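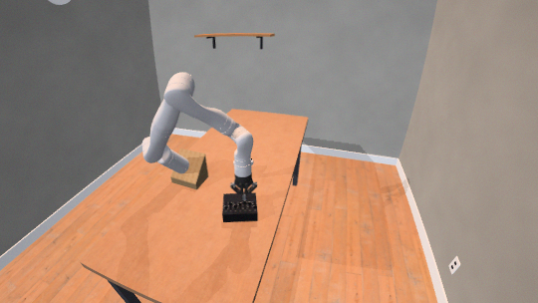
**Bench notebook, Grelitz finishing shop. November, entry started 7:40 a.m.**

Cell model is at version 18. Stavros wants it frozen by lunch so he can send it to Jornon. I would like it frozen too, but Hajnalka hasn't signed off on the approach to the black block, and Hajnalka has been loading blocks by hand for longer than I've been employed anywhere.

Her objection, copied down while she stood behind me: the arm comes in straight from the top, which is fine if the block is where you think it is. She never comes in straight from the top. She puts the heel of her hand against the side first, gives it a nudge, and then lifts. I asked why. She looked at me as if I'd asked why she opens doors before walking through them.

So, to do: add a nudge. The integrator's manual calls this "compliant pre-contact alignment" and gives it 306 pages, or it feels that way. Hajnalka's version took four seconds.

**Runs so far**

- 1005 simulated picks overnight, block position jittered a little each time.
- 196 failures. Nearly all of them one finger landing on top of the pegs.
- Tan block: no complaints from anyone. I haven't tried hard to upset it. The slope on the upper face should bother the gripper more than it does and I don't trust it.

Dušan read the failure number over my shoulder and asked whether he could have a job where he got one in five wrong and everybody called it promising. I said it was a simulation. He said he'd be happy to come in and do it in simulation.

**10:15**

Talked with Vesna about what happens to second shift. Writing it down because the slides from Jornon have one line on the subject and the line is "operators are freed for higher-value tasks."

What she has in practice:

1. Loading goes to the arm, both block types, once the real cell is accepted.
2. Dušan and Hajnalka move to inspection and cell tending. Same grade, same pay, and Vesna wants that on paper before anything gets bolted down.
3. Somebody has to be trained to clear faults. At present that somebody is me, and I go home at four.
4. The ten-minute chat at changeover happened because two people were standing at the same table. Vesna doesn't know where it goes now. I don't either. A fair amount of what we know about bad batches gets passed along in that chat, between the football and the knees.

Number 4 isn't in anyone's requirements document. I've added it to ours under "interfaces," where Stavros will find it and be annoyed.

Hajnalka's own view is that her wrists won't miss the loading. She will miss being the one who knows. I told her the nudge is hers and I'd put her name in the comments. She asked if the comments paid anything.

**11:50**

Nudge is in. Side contact first, low force, then up and over. Quick set on the worst positions only: finger-on-peg failures mostly gone. New failure, much rarer, where the block gets shoved too far and the arm closes very confidently on air. Dušan has asked for a recording of this one.

Cycle time is longer. Stavros doesn't like that, as the Jornon quote was built on the straight-down move. I pointed out that the quote also assumed the blocks arrive square, and that they come off the Bošković cart, which has one wheel that does as it pleases. He went to look at the cart. He came back quieter.

**Open**

- Freeze 18 as is, or call the nudge 19? Leaning 19. Stavros leaning 18 with "minor changes."
- Force limit for side contact is a guess. Measure Hajnalka doing it, if she'll put up with the load cell.
- Tan block: try it rotated, try it badly placed, generally be unkind to it.
- Fault clearing: ask Dušan if he wants the training *before* putting his name on the sheet. We did that the wrong way around with the Olarier press and he still brings it up.
- Table in the model is clear of clutter. Ours has the tape gun, the clipboard and usually a lunch. Model the clutter or move the lunch -- Vesna to negotiate.

Not frozen by lunch. Rerunning the full set tonight with the nudge in.

-- Ilir K.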